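Boards and shapes: gallery

Contents: work boards, loose shapes, storage and finish. Last updated Jan 14, 2019.

The gallery covers the wooden boards and painted shapes kept in the Zalcombe workroom. It is meant for people who make or mend similar sets and want to see how a board looks once it has been in use for a while. Notes are short. Drawings and cutting lists are kept separately and can be had from Bernd Wiegand on request.

Set number 213 is the general set. It is used for sorting, matching and simple layout work, and the shapes go back in the tray at the end of each session. Set 351 has the same shapes in a larger size and is kept at Wuston.

Boards are made up from strips glued edge to edge. A single wide plank would be quicker to prepare but moves too much between summer and winter, and a board that rocks is of no use for this work. Strips are picked for straight grain first and colour second, so a darker band across an otherwise pale board is normal and is not treated as a fault. Faces are sanded flat after gluing and the corners are left square.
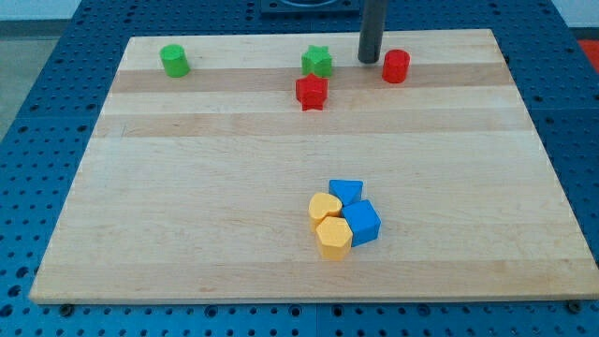
Small marks in the face are left alone until the next full sanding. Spot sanding leaves a shallow dip, and a shape standing over a dip will lean. The full sanding is done every February, both faces on the same day, and the board is then left on edge overnight before it goes back into use.

Paint on the shapes is a flat water-based type from Oteo, put on with a small foam roller. Gloss was tried on an earlier set and given up: it chipped at the corners and showed every fingerprint. The flat finish picks up dirt sooner but can be wiped with a damp cloth and touched up without a visible edge. Two coats are enough on most colours. Yellow usually takes a third.

Touching up is done one colour at a time. Shapes are stood on pins while they dry, painted face up, and turned once the first face no longer feels tacky. Lộc Đỗ keeps a painted offcut of each colour with the mixing notes written on the back, and new paint is checked against the offcut in daylight before any of it goes on a shape.

Shapes are cut from blanks supplied by Zacharopoulos. Blanks are stored in the workroom for 2 weeks before cutting. Edges are eased by hand with fine paper, enough to take off the sharpness and no more, as a heavily rounded edge makes the outline harder to read from across a table.

The perforated worktable is the usual place for setting out. A board laid flat on it can be turned or moved without clearing the shapes first, provided it is lifted at both ends and not dragged. Crumbs of wood and paint dust collect in the holes and are taken out with a narrow vacuum nozzle. A brush only pushes them further in.

For storage, boards are stood on their long edge in the rack with a spacer between each. They should not be stacked flat with shapes between them. Shapes are kept in the lidded tray by size, large at the back. The tray label carries the set number and the date of the last repaint.

Requests for drawings should quote sheet 111 for the board and give the set number for the shapes. Printed sheets are posted at cost.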